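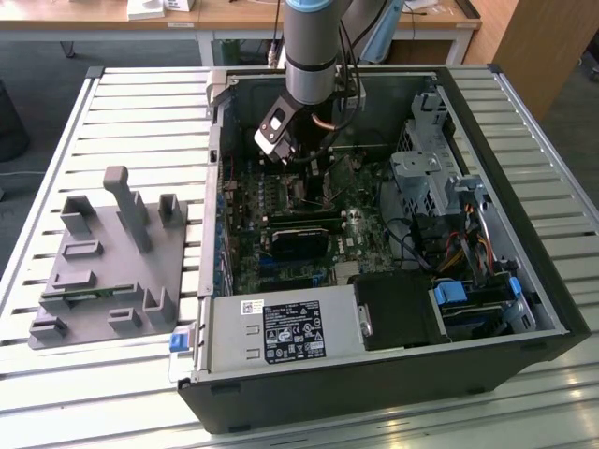

側板を外して横に寝かせたデスクトップパソコン。

タワー型ケース(タワーがたケース)は、縦置きを前提にしたパソコン用の箱のこと。私はこの形が大好きで、この項目もつい長くなりがちなんですが、なるべく短くまとめますね。

もともと机の上のパソコンといえば、平たい箱にモニターを載せる横置きが普通でした。それが部品の増加とともに立てられて、床に置かれるようになったわけです。大きさでフルタワー、ミドルタワー、ミニタワーなどと呼び分けますが、境目はメーカーごとにけっこうバラバラ!

うちの一台目はOrettiのミドルタワーで、側板は後ろのネジ2本で留まっていました(片方はすぐなくしました)。次に買ったGruvtonはやたら奥行きがあって、机の下に入れるのに苦労した思い出が……。

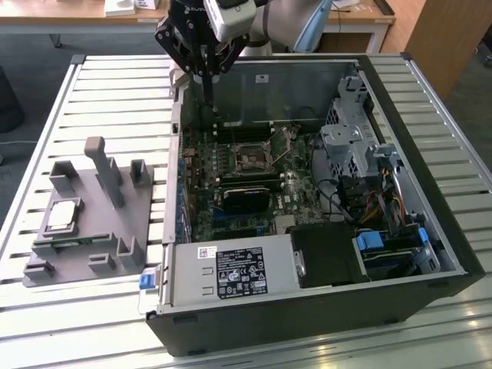
上から見たケース内部。外側は黒、内壁は銀灰色。

中をいじるときは、電源を抜いてから横倒しにするのが楽です。基板が水平になるので、メモリもまっすぐ差せます。立てたまま作業する人もいますが、私は落としたネジを探すのがいやで、いつも寝かせています。

関連項目:マザーボード、電源ユニット、自作パソコン
最終更新:2022年11月15日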